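Tustville Worktop Stone Register – README

Version dated 15 Sep 2022

Summary

The register is a table of stone worktop samples with their finish, absorption class and stain test results. It covers marble, granite, limestone, slate and quartzite. It was put together for people who specify, fit or repair kitchen surfaces and who need the results in one place and in one format. There are 1,332 rows, one per sample.

Files

samples.csv – one row per sample
stains.csv – one row per sample and staining agent
suppliers.csv – supplier codes and trading names
finishes.txt – definitions of the finish codes
CHANGES.txt – edits since the first release

All files are UTF-8 with Unix line endings. Fields are separated by commas and text fields are quoted. Empty means not recorded. Zero means measured and found to be zero. Please keep the two apart when importing, as some spreadsheet programs fill blanks on save.

Columns in samples.csv

sample_id: Text. Supplier code, hyphen, running number. Not reused after a row is withdrawn.
stone: Trade group as sold. See Known problems for marble and quartzite.
finish: P polished, H honed, L leathered, B brushed.
thickness_mm: Measured at the middle of one edge.
absorb_class: 1 (lowest) to 5. Classes are relative to this register and do not match any published scale.
sealed: Y, N or blank.
ground: Main colour, in plain words.
veining: none, fine, medium, heavy.
vein_colour: Plain words. Blank where veining is none.

Stain tests

Each sample was tested with 11 agents, among them lemon juice, red wine, olive oil, black coffee, turmeric paste and malt vinegar. A measured drop was left under a glass cover overnight, then wiped with a damp cotton cloth and washed with mild soap. The result was read the next day under the same lamp. Grades run from 0 (no mark) to 4 (mark visible at arm's length). Acid etching is held in its own column, etch, and does not count towards the stain grade. A polished marble can score 0 for stain and 3 for etch with the same lemon juice.

Sources

Samples came from two suppliers, Solanki and Goken. Solanki pieces are offcuts and carry the finish applied at the yard. Goken pieces were supplied as blanks and finished to order. The 101 Goken blanks with a leathered finish were done in one batch and should be treated as such in any comparison.

Vein grading

Grading is by eye against a set of reference cards. Fine means thin lines that do not change the overall colour when seen from standing height. Medium and heavy are defined in finishes.txt. Direction is not recorded.

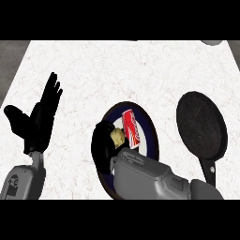 Rendered view. White marble, fine pinkish-brown veining.

Known problems

Some stone sold as soft quartzite is marble. Rows where etch is 2 or more and stone is quartzite have been left as sold.
The first 200 rows have no value for sealed. These should not be read as unsealed.
Thickness in the October batch was rounded to the nearest whole millimetre.

Tools

The checks in Skeltonik version 2 and later will read all three tables. Earlier versions stop at the quoted commas in suppliers.csv.

Licence

Free to use and change with credit to the Tustville register. Supplier names may not be used in advertising.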